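Montecinos Call Connector 6 - Review

Tested with the Sostitz phone client on Windows desktops

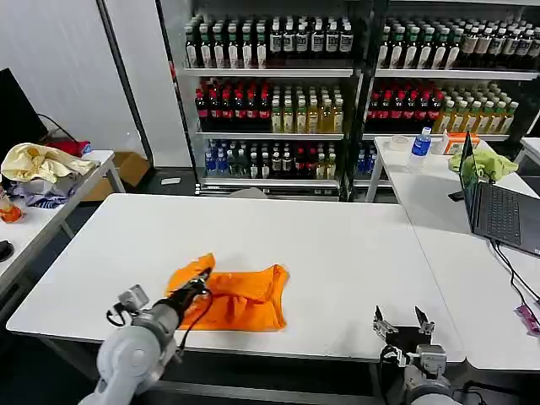
Orange cloth on a white table, with one gripper closed on a fold.

Montecinos Call Connector is a small desktop add-on that links a softphone to a browser-based customer database. When a call comes in, it looks up the number and opens the matching record. When the call ends, it writes a log entry. Version 6 replaces the old browser plug-in with a background service. I ran it for two weeks on 15 seats.

Installation

The installer needs local administrator rights. It can be run silently, but the silent switch skips the language choice and always installs English. The setup file does not remove version 5. Uninstall that first and delete the leftover folder in the user profile, or the service will load the old settings file and fail at startup with a generic "cannot read configuration" message.

The connection to the database is set up through a definition file that an administrator imports on the server side. The file supplied in the download had the wrong port in it. The correct one is on the support page, under Redudov templates, which is an odd place for it. After import, each user has to be assigned to the call group by hand. There is no bulk option.

Number matching

Matching works on the last digits of the number, and the length is adjustable. The default is too short for a list of any size and returned the wrong contact several times. Raising it fixed that. Extensions are ignored. If two records share a number, the connector shows a chooser window, and this window does not take keyboard focus. Users have to reach for the mouse while the phone is ringing.

Speed

Record pop-up took almost 2 seconds on a wired connection. The first call after login is slower while the local cache is built. Memory use stayed near 75 MB per user and did not climb during the day.

Call logging

Log entries contain direction, start time, length and the agent's user name. Transferred calls are logged twice, once for each leg, and the two entries are not linked. Anyone who reports on call volume will need to filter these out. Notes typed during a call are saved only when the call ends normally. If the phone client is closed first, the notes are lost.

Updates

Automatic updates are on by default. One arrived on a Sunday and restarted the service without a prompt. The setting to turn this off is in the registry and is described in the administrator guide, but does not appear in the settings window.

Limits

- No support for remote desktop sessions
- One phone client per user
- Undport headsets: answer button works, mute button does not sync
- No Mac version

Verdict

The core function is reliable once the match length and the port are corrected. Logging of transfers needs work. Offices already on version 5 with few transfers can upgrade, allowing time to clean each machine first. Offices that run their desktops from a terminal server should stay with the plug-in for now.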